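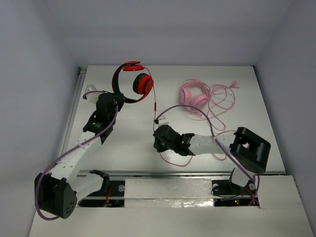 Rules that don't fit on the card taped to the cell don't exist for the person at the arms, Vicente wrote under my draft, so which of these are you going to cut? Fair question, and it's going to take me the whole entry to answer it, so get a coffee.

19 May 2020, bench 2, headphones setup

Background for whoever reads this later: the good practice sheet for the two-arm cell has been growing since the Manuvcombe visit, and my draft of it had swollen to 17 rules. Seventeen! I'd be embarrassed except that every one of them was written after something annoying happened. Vicente wants it down to one side of a card that you can read standing up. I've been running the headphones all day with the draft next to me, crossing things out and writing things in, and what follows is more or less the margin notes typed up.

First the stuff that stays no matter what anybody says.

Reach zone. Hands out before the arms are live, and the person who goes in is the person who holds the enable. No passing the enable to a friend and saying "go ahead." We had two versions of this rule and Benjamín pointed out that they disagreed about resets: one said you may lean in while the arms are paused, the other said motion power off. It's motion power off. Paused is a software state and software changes its mind. I've struck the friendlier version and initialed it.

Stop test. Each operator does their own at the start of their own turn, even if the last person did one a minute ago. Domingo thinks this is overkill, and he may be right that it eats time over a long day, but the point of doing it yourself is that your hand learns where the button is. It stays.

Speed. New object, slow profile. I had this down as "first few runs," which Maximiliano (quite rightly) said means something different to everybody. Now it says the first 20 episodes with any object that hasn't been in the cell before, and a new color of the same thing doesn't count as new. A different cable length does count.

Now cables, which is where I've spent most of my day and where I got properly excited, sorry in advance.

The old sheet has one line about cables, and it's about the cables on the robot: check that they're dressed along the link and have slack at the elbow before power-up. Good rule. Look at the purple run on the left arm, it takes a nice fat bend around the elbow and there's room for the joint to fold. But the sheet says nothing at all about cables that belong to the thing you're handling! With headphones you've got both at once, and the object's cable goes wherever it likes. The red one goes from the ear cup down the middle of the table, to the other gripper, and then on toward the underside of the forearm. The pink one passes behind that same forearm. If I'm driving the right arm and thinking only about the gripper, I am not thinking about what's lying behind the link.

So here's the new block, as it stands tonight:

- An object's cable is part of the object. You plan for its whole length.
- Before any lift, look along both forearm links, top side and underside, for anything lying against them.
- One arm holds the body, the other manages the cable. Don't pull the two apart past the point where the cable goes straight. If it's straight, you've already gone too far.
- Never lift by an inline control or a plug.
- If an object's cable gets around a link or into a joint: stop, power off, clear it by hand. Do not try to shake it free with the arm.
- Loose cable stays on the table surface. It doesn't go over the front rail.

The last one started as a tidy-up rule and turned into a proper one once I thought about it. There's wiring in the base recesses right in front of that rail, red and orange and black, and I really don't want to find out what a loop of headphone cord can catch on down there. I've asked Stepan about a cover for the recesses. He said he'd sketch one if I stopped calling it "a lid." It needs to leave room for the arm cable on the right side, where it bends down into the base, so a flat plate won't do.

The "if it's straight" line got the most discussion. Domingo wanted a force limit there, something you can read off a screen. I'd love that too, but we don't have a number I trust for a thin cable, and a made-up number on a safety card is worse than a plain instruction. I'd rather have somebody watch the slack. We can add the number when we've measured it properly (open item, my name on it).

Second objects. The draft said only one item in the work area at a time. I've gone back and forth on this all afternoon. With the pink pair resting there while the left arm has the red and black pair, you've got a lot more cord on the table than you'd choose, and the loops spread wide. On the other hand, a tidy table teaches you nothing about an untidy one, and Abdelaziz specifically wants clutter in the set. So I've split it: a second cabled object is allowed, only at the slow profile, and the operator says out loud which arm is going where before starting. It feels silly for the first five minutes and then you stop noticing. Maximiliano does it in a sports announcer voice.

Logging. Oh boy. I went through the log from the Lurnolus sessions, all 182 episodes, to see how often we'd written down a reason for a stop. There were 57 stops and a good many just say "stop." Some say "cable," and I can't tell whether that means our cable or the object's cable, which is exactly the distinction I now care about! New rule, and I don't think this one should be argued with: a stop entry names the arm, the thing that was in the wrong place, and who cleared it. Three words would do. "Right, cord, Stepan."

I'd also like us to quit recording over a stop. If you've cleared something by hand, that episode is finished. Start another one. I know it's tempting to carry on when you're nearly there, I've done it myself, and then somebody downstream spends an hour wondering why the cord jumped.

What I cut to make room: the line about drinks (it's on the door already), the line about chair height, both lines about file names (they belong in the Hirer notes and I've moved them there), and the paragraph on lighting, which was advice and never a rule. The camera wipe-down I've kept, but merged into the stop test so it's one routine at the start of a turn: button, both wrist cameras, cables dressed, go.

That gets it to one side in a readable size, just barely. Vicente, you can have the red pen next.

Still open:

Slack number for thin cables (me)
Recess cover, not a lid (Stepan)
Does the slow profile rule apply when only one arm is live? Benjamín says yes, I say probably, we need one answer
Spare card holder for bench 3, the tape is a disgrace

Leaving the headphones out on the side shelf tonight, cords loosely coiled, please don't knot them to be helpful.

Notebook Benches Procedures People Search

Recent entries
Stop test: who does it and when
Dressing arm cables at the elbow, second attempt
Hirer notes: file names and folders
Things we no longer let the arms pick up
Lurnolus sessions, log cleanup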